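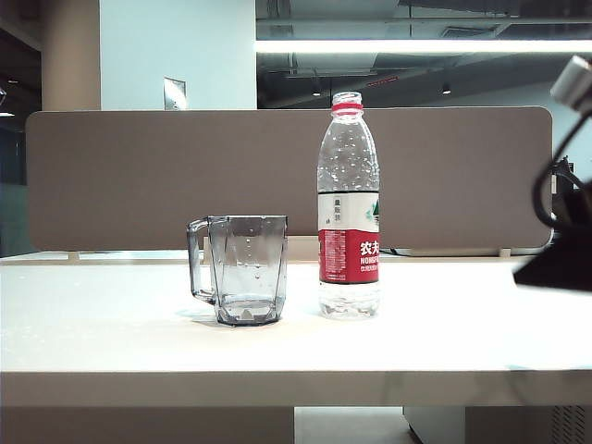

Most complaints about a desk drinking setup come down to two measurements, the width of the mouth and the height of the center of gravity. Chiyo Hirano has spent the better part of her working life on the second of these. She designs drinkware for Sketeck, a small firm in Wimden that supplies office kitchens, and she begins any conversation on the subject by asking what is standing next to the keyboard. Usually the answer is a pair. A clear faceted mug beside a tall plastic water bottle with its cap off is as typical a pair as one could ask for, and it contains most of the problems she is paid to solve.

Consider the bottle first. A single-serve plastic bottle is designed to be filled on a line, stacked on a pallet, carried home and emptied. Standing uncapped on a desk is a minor part of its duties. Its mouth is narrow, which slows a spill, but its body is tall in proportion to its base, and the wall is thin. As the water level drops, the bottle first becomes more stable, because the center of gravity falls with the water. Past a certain point it becomes less stable again. The remaining weight is so small that the plastic itself dominates, and the plastic is distributed over the full height. A nearly empty bottle goes over at the touch of a sleeve.

Hirano's bench test for this is simple. The container stands on a board hinged at one end, and the board is raised until the container tips. The angle is recorded for each fill level, from full to dry, and the results are plotted as a curve. The low point of the curve is the figure she cares about. A container that performs well at half full and poorly at the last mouthful will be knocked over at the last mouthful.

The mug is a different case. It is shorter, it has no neck, and its handle moves the center of gravity slightly off the axis. The offset matters in a light plastic mug more than in a ceramic one, where the body outweighs the handle by a wide margin. Sketeck tests every handled mug in four directions for this reason, and the published angle is always the worst of the four.

Facets are the part of the job most people take for decoration. Flat panels meeting at ridges stiffen a plastic wall in the same way that a fold stiffens a sheet of paper. A round wall of the same thickness gives more when squeezed. An eight-sided body also gives the fingers an edge to register against, useful when the outside is damp. The cost is in cleaning. If the facets are carried through to the inside, each internal corner is a place where a brush passes over without touching. Sketeck's current mug, the Plevau, keeps the facets on the outside and a plain round bore within. The wall is therefore thicker at the ridges than at the flats, and the molding cycle is longer. The first Plevau tooling ran a cycle of 61 seconds, which the accounts department found excessive. It has since come down to 40.

Clear plastic has its own behavior with water. On clean glass, water tends to spread into a film and run down. On most plastics it pulls itself into beads, and the beads stay where they are until they grow heavy enough to slide or until they evaporate. A rinsed mug turned upright will hold droplets on the wall for a good while, with a shallow pool at the bottom. Left to dry in hard-water areas, each droplet leaves a ring of mineral. Over months the rings overlap and the mug turns cloudy. Many people take the haze for scratching and throw the mug out. A soak in diluted white vinegar removes the mineral deposit. Scratches stay.

The drying position makes the largest difference. Upside down on a flat surface, the rim seals against the table and the air inside stays humid. Upside down on a rack with open slots, the same mug dries far sooner. The Plevau has two shallow notches in the rim of its storage tray for this purpose, and Hirano regards them as the most useful feature in the range. The sales sheet gives them half a line.

On the desk itself, position counts for more than shape. Hirano's advice is to put drinks at the back, near the divider if there is one, and to the side of the hand that does not work the mouse. The mug handle should point outward along the desk, clear of the keyboard cable. The gap between two containers should be wide enough to take a hand, so that reaching for one does not push the other. Bottles should be capped between drinks. She concedes that the last rule is seldom followed, and that a cap put down on a desk is generally found in August under a filing cabinet.

Coasters divide the office. A cork coaster absorbs a little condensation and raises friction under a light base. A hard coaster with a raised rim can do harm if the base of the container is close to the same size, as one edge may sit up on the rim and cut the tipping angle by several degrees. Ishida, the firm that makes Sketeck's trays, now supplies a flat silicone mat with no rim at all. It measures 8 inches on the long side and takes a mug and a bottle together. It washes in the sink and ships rolled, so it needs a night under a heavy book before it will lie flat.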